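4. Working Rules for Shared Tabletop Cells

4.1 Scope

The rules in this section apply to small cells in which one or two arms handle light objects on a table and a person enters the work area between trials. They were drafted at the Drulgate laboratory and later adopted, with changes, at Vutport and Drullport. They do not replace a risk assessment, and they do not lower any duty placed on the operator by national law or by the maker's manual. Where a rule below is weaker than a local rule, the local rule applies.

The need for a written set of rules became clear when the three sites first compared their session logs. Of the 100 logs read, 58 gave no starting layout beyond the name of the task. An entry such as "stack, standard start" could be read in several ways, and staff at different sites did read it in several ways. Later users of the logs had no means of telling whether two trials with the same name had begun from the same conditions.

The rules fall under four headings: the state of the table, the state of the arms and their cables, the approach to an object, and the record. They are stated as "shall" where all sites agreed to be bound and as "should" where a site may depart from the rule after noting the reason in its log.

4.2 The table before a trial

The table shall hold only the objects named in the task sheet. Tools, gloves, cups, paper and spare parts shall be moved outside the reach of both arms before power is applied to the joints. A part that cannot be moved, such as a bolted foot or a bracket, shall be drawn on the cell plan.

Marks on the surface call for separate treatment. A plain light surface shows every scuff and speck, and a detection program may take a dark mark for an object or for the edge of a shadow. Cells in daily use will collect such marks, and the sites did not think it useful to demand a spotless surface. The rule therefore asks for consistency. The surface shall be wiped at the start of a session, and marks that remain shall be left alone until the session closes. Cleaning partway through a session changes the background between one trial and the next, and it should be treated as a change to the cell.

Objects shall be set out from the task sheet and checked by a second person when two are present. For colored cubes, the sheet shall give the color and place of each one, together with its rotation if the task depends on it. Words such as "near," "apart" and "to the side" should be used only in support of a measured position. If one object is to stand partly outside a camera's view, the sheet shall say so, and the person who checks the layout shall confirm it from the camera feed as well as from the table.

Search this journal Go Advanced search

4.3 Two arms over one surface

A second arm that takes no part in a task is still part of the cell. It can block a camera, narrow the space open to the first arm, or move on a stale command. The rules make no exception for an arm described as idle. Its resting place shall be written on the task sheet, and its motion shall be locked in software for as long as the other arm alone is in use. A lock of this kind does not make the cell safe for entry, which remains subject to the stop procedure in 4.6.

Stacks raise a further question. A column of blocks that is bracketed at the top by a gripper may stand square while it is held and shift once the fingers open. Operators shall therefore not mark a stack as complete on the strength of a held position. The task sheet shall set a release test: the fingers open, the arm withdraws to a stated height, and the stack is viewed for a stated time before the result is entered.
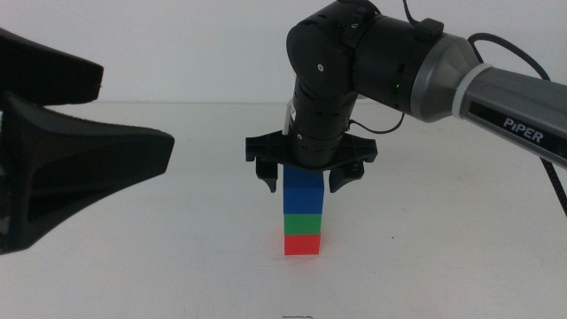 The waiting time was the point on which the sites differed most. Drulgate had used a wait of 4 seconds after release. Vutport had used no fixed time and left the decision to the operator. The shared rule adopts the Drulgate value as a default, and allows a longer wait where the blocks are tall in relation to their base or the table is known to carry vibration from other equipment. A shorter wait is not allowed. The value used shall be stored with the trial and shall stay the same within a series.

When a stack falls, the operator shall stop the arm before touching any block. The trial shall be entered as a failure even where the fall came after the gripper had withdrawn, provided it took place within the waiting time. A fall caused by a person or by a bump to the table shall be entered under its own code. These trials are kept in the record and left out of the success rate, and both numbers shall be reported.

4.4 Cables

Cable routing is often treated as a matter of neatness. In a small cell it is a matter of conduct as well, as a loose loop near the wrist can catch on a finger, drag across an object, or pass in front of a camera. The working group for these rules asked that cables be checked through the full range of the task and not in the home position alone. A loop that hangs clear when the arm is raised may sit much lower when the wrist turns.

The following practice was agreed. Before the first trial of a session, the operator shall run the arm at reduced speed through the outermost poses on the task sheet, with no objects on the table, and shall watch each cable along its full length. Slack shall be enough for the motion and should be gathered at points that do not bend. No cable shall be held aside by hand during motion. If a cable has to be moved, the arm shall be stopped, the cable secured, and the slow run repeated.

Cameras fixed to the wrist need a second check. Their cables leave the moving part at a point of strain, and a connector that has worked partly loose may still pass images for some time. The seating of the connector shall be confirmed by touch with the arm stopped, at the start of the session and after any contact between the arm and the table.
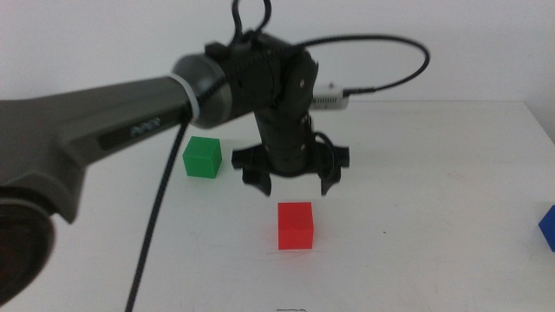 The record shall also state which cables were in place. This was added at the request of the Drullport site, where an extra line had been fitted to one arm and then removed partway through a series. The motion data gave no sign of the change, but the view from the fixed camera differed from one half of the series to the other. A short entry in the log would have settled the matter at once.

4.5 Approach and contact

Before a gripper comes down over an object, the operator shall confirm that the fingers are open to the width on the task sheet and that no other object stands within their sweep. The sweep is measured from the outer edge of the gripper, including any crosspiece or bracket wider than the fingers. Measuring from the fingertips alone gave too small a figure in several early plans and led to neighbors being pushed aside.

The last part of the descent shall be made at the contact speed set for the cell. Contact with the top of an object is permitted only where the task calls for it. If a finger comes down on the top face by mistake, the arm shall be raised straight up before any sideways move is tried. Sliding a finger off the face while it is under load can scratch the object, turn it, or bend the finger, and the harm may not show until later trials.

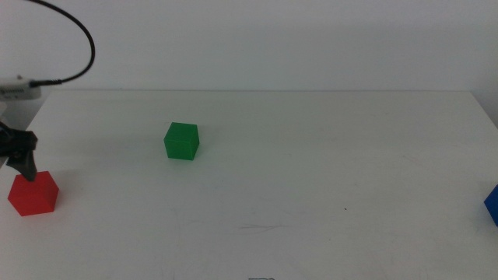
It is good practice to treat a near contact in the same manner as a contact. A single camera view often cannot settle whether a fingertip rests on a surface or stops just short of it, and operators who had to choose between the two tended to choose the reading that spared them a reset. Under the shared rule, a doubtful case is entered as doubtful. Force readings, where the arm provides them, may be used to decide the case afterward, and the entry shall then show both the first reading and the corrected one.

Figure 4. Tabletop work with colored cubes. Top: a stack with blue at the top, then green and red, held below the wrist of one arm, with the gripper of a second arm close at left. Middle: open fingers above the red cube, with the green cube farther back and the blue cube at the right. Bottom: the gripper at the red cube on the left side of the table. The distance between a fingertip and a top face is hard to judge from one view (see 4.5).

4.6 Entry, stop and reset

No person shall reach into the cell while either arm is able to move. The operator shall press the stop, say aloud that the cell is stopped, and wait for a reply where a second person is present. Indicator lights on the arm are useful as a prompt but shall not be taken as proof that the joints are held. The proof is the state of the stop circuit as shown at the control station.

Resets account for most entries into the cell, and they are done by people who are repeating a simple act many times over. The Chiu checklist, used at all three sites, is short for this reason. It asks for the stop, the layout, the position of the second arm, the cables and the release of the stop, in that order. An operator who is interrupted shall begin again from the first item.

4.7 Records and review

Each trial shall be stored with the task sheet in force, the layout, the state of both arms, the waiting time and the result code. Still images may support an entry but do not stand in for it. An image shall be stored with its time and camera so that frames from different trials are not later read as one sequence.

In the first review after adoption, dated 2024-09-22, nearly 95 percent of trial entries carried a full starting layout. The missing layouts were mostly from sessions in which the task had been changed after the sheet was printed. The rule on printed sheets was tightened in November: a sheet altered by hand shall be signed and scanned before the next trial, and the older sheet shall be kept with it.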